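Thread: Does anyone else iron before hanging?

Dimas Lumenta
Posts: 2225
Eighteen years of hanging things up and I still get creases. Small rail, one wooden hanger, cloth the size of a sulk. 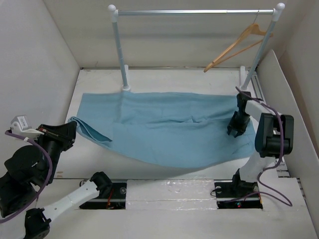

Light blue, wrinkled, hanger waiting.

collora43
Shake it out first. Hard. Then fold over the hanger bar.

Dimas Lumenta
Shaken. The twill just sulks in a new direction – the stitched hem lies flat enough, the rest has opinions.
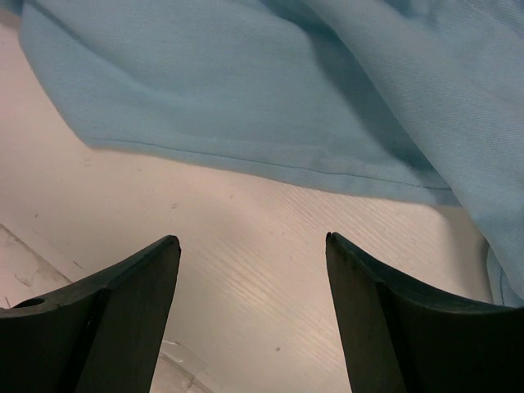
Morris
Shaking is a myth. Steam it in the bathroom on Saturday and leave it alone.

collora43
Morris, your bathroom advice ruined my curtains.

Dimas Lumenta
I'll try flattening from the middle outwards.

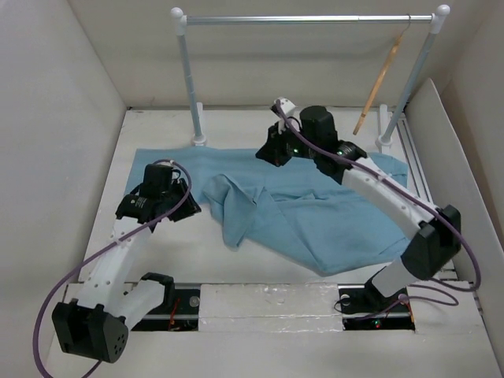 After that it's the iron, on low, hem last. If Morris is right about the steam I shall deny having asked.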